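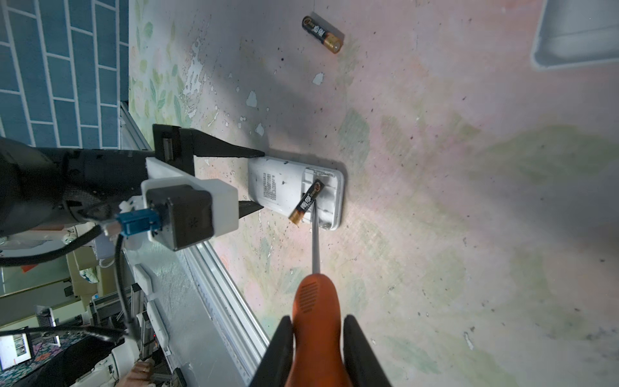 Right, vermouth thread, as promised to Jolene, who has asked me three times now what I pour on a Friday.

I was firmly a wine-with-dinner person until last July, when Rangi Halliday put a glass of red vermouth in my hand at his kitchen bench. Ice, a slice of orange, one green olive. I'd only ever had the stuff from my nan's cabinet, where the bottle had been open since I was at school.

That's the first thing! It's wine, so it goes off. Keep it in the fridge once it's open and try to finish it inside a month. (Not a hardship in our house.)

Second thing, don't drown it. I use 2 big ice cubes and a splash of soda if it's been a hot day. Ashton likes his half and half with tonic, which I've tried and can't get on with, too sweet and bitter at the same time.

Olives: the plain green ones with the stone in. The garlic-stuffed ones take over the whole glass and you taste them through pudding.

To eat, crisps. Ready salted, in a proper bowl so it feels like an occasion. Mesfin brought spiced roasted chickpeas last time and I ate most of them standing up before he'd got his coat off, sorry Mesfin.

Someone's asked about white vermouth. Yes, lovely, but swap the orange for lemon and go for a dry one if you're having fish after.

Also yes, you can make a jug. Leave the ice out until people are at the door or it goes thin and sad.

Jolene, you're bringing the oranges tonight. Two will do.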